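Cleaning Interior Glass Partitions with Microfiber

Marilou Evangelista
Updated 8/9/18

The procedure covers framed interior glass: office partitions, sidelights and glazed doors with metal rails. It does not cover exterior windows, coated mirrors or acrylic panels, which scratch under the same pressure.

Materials

Two microfiber towels per panel run, one looped and one flat weave
Spray bottle with a fine nozzle
Distilled water
Neutral glass cleaner (the Stola concentrate is used in the steps below)
Soft detail brush
Dry bucket for used towels

Preparing the towels

Wash new towels once before use. Factory finish and loose lint will leave streaks on the first few panels otherwise. Wash microfiber by itself, without fabric softener or bleach, and keep the water at 115 degrees F or lower. Tumble dry on low or hang. Cotton lint sticks in the loops and is hard to get out again.

Check the border of each towel. A woven border is harder than the looped field and can drag grit along the glass. If the edge has started to fray, trim the loose threads flush with scissors – do not pull them, as the edge will open up. A towel with a small frayed tuft is still usable once trimmed. 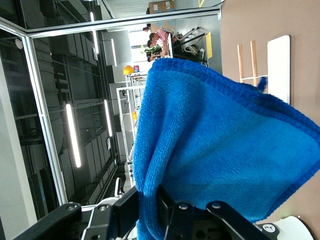 Looped towels hold more water and are used for the wash pass. Flat weave towels are used for drying and should not be put on the glass until most of the liquid is off. Fold either type in half twice, which gives eight working faces. Change to a fresh face when the current one stops picking up soil.

Washing

1. Brush dust from the top rail first, then the verticals, then the bottom rail.
2. Mix the cleaner at 10 ml per liter of distilled water.
3. Mist the looped towel, not the glass. Spray aimed at the panel runs down into the gasket and seeps out later.
4. Wipe the perimeter, keeping the fold tight against the metal.
5. Wipe the field in overlapping horizontal passes, top to bottom.
6. Dry at once with the flat weave towel, using vertical passes. Any streak left can then be traced by its direction: horizontal from the wash, vertical from drying.

Inspection

Look along the panel from a low angle with the ceiling lights on. Residue shows as a gray haze beside the reflected tubes. Repeat on the other side before moving to the next panel.

Aluminum rails take the same solution. Wipe along the length of the section and dry the corners, where water tends to sit – up to 2 hours if the joint is tight.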